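Ticket: Shared calendar shows all-day events one day early
Product: Roltlow Calendar, desktop and web
Opened by: Hadiza Onyeka
Opened: Friday, October 23, 2026
Status: Resolved

Original report

Hi team! First off, I love the new week view, it's a huge step up. But I've run into something odd with all-day events on our shared calendar. If I enter one for the 28th, it lands on the 28th for me and on the 27th for everyone in our Parnell office. Timed meetings are fine. Birthdays, holidays and deadlines are the ones that slip.

It started after we imported our old calendar from Brimum, 170 events in all. I've deleted and re-entered one of them by hand (the Testa deadline) and the new copy stays put, which I found really encouraging! I'd rather not do the other 169 that way.

What I've tried so far:

1. Signed out and back in on both sides. No change.

2. Switched from the desktop app to the web version. Same dates, same slip.

3. Picked the 28th as my test day and made a fresh all-day event called "slip test" in the shared calendar. Both offices see it on the 28th. So new events are good and imported ones are bad, as far as I can tell. The black block calendar on the white table has an 8 and a 2 on the front of its cubes.

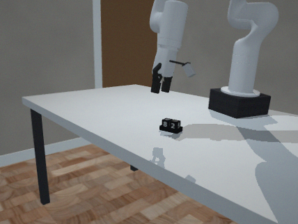
4. Exported one of the bad events to a file and opened it in a text editor. I'm no expert but I was thrilled to find I could read most of it! The start line has a date, then a T, then six zeros, then a Z. The fresh test event has only the date.

5. Changed the time zone in my own settings to match Parnell. The bad events moved to the 27th for me too – so at least I can reproduce it at my own desk now.

Reply from Corrado Gatti, support

Hadiza, this is a wonderful report, thank you. Step 4 is the whole story. Your old calendar saved its all-day events as starting at midnight universal time, and the import kept them that way. Anyone west of that line sees midnight as the evening before, and our app then draws the event on that day. A proper all-day event has no time on it whatsoever, so it can't drift.

There's a repair tool for exactly this, and it's a pleasure to use:

Step A. Open Settings, then Calendars, and choose the shared calendar. You need to be its owner.

Step B. Click "Check imported events." Leave the window open while it runs.

Step C. Look over the list. It should show only events that begin and end at midnight. Untick anything that really does start at midnight, such as a server job or a night shift.

Step D. Click "Convert to date only." Repeating events are converted as a series, including dates you've moved by hand.

Step E. Ask one person in each office to reload and check a few days, with one past the clock change if you can. December is a good month to look at.

If you use a desk calendar to compare against, set it before you start so everyone is checking the same day.
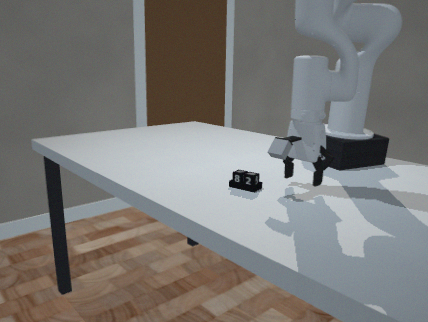
Hadiza Onyeka wrote:

Ran it this morning and wow, that was quick! The check found 31 events, far fewer than I'd feared. The rest of the import turned out to be timed meetings, which were never wrong to begin with. I unticked one overnight backup and converted the others. Parnell has reloaded and everything sits on the right day, including the December holidays.

One leftover: 9 of the converted events still send their reminder the evening before. Is that the same bug?

Corrado Gatti wrote:

Close cousin! The reminder is stored apart from the event and still counts back from the old midnight. Select those events, choose Edit Reminders, set it to "None," save, then set it back to what you want. You can do them all in one go. I've asked for the tool to handle this on its own in a later release.

Hadiza Onyeka wrote:

Done, and the first reminder came through at the right time. Please go ahead and close this. I'm off to import the vacation calendar next – and I'll run the check on it straight away.

Ticket closed by support.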